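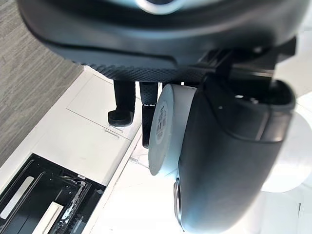 Vol. 5, No. 2, page 3

The Label Belongs on the End

Most small cylindrical goods carry their label on the curved wall. It has the larger area, and the applicator machines are built for it. For storage this is the wrong surface. A cylinder on its side in a bin can come to rest at any angle, and a wall label faces the user only by chance.

A white cylinder with plain sides and a small label on its flat end avoids the problem. The end face looks the same way however the body has rolled. In a stacked bin it is also the only face left exposed.

The objection is space. Rows of tiny text beside a vertical barcode are hard to read at arm's length, and a small disk leaves little room for anything larger. I accept this. The remedy is to print less: part number, size, barcode. Storage instructions can go on the outer carton.

At the Laskowska stockroom we moved two shelves of Grurov tubes to end labels in January. Retrieval now takes up to 5 seconds per tube, and the tubes stay in the bin during the check. Brilero still ships with wall labels, and we relabel on receipt – a cost the supplier could remove by changing one line of its packing specification.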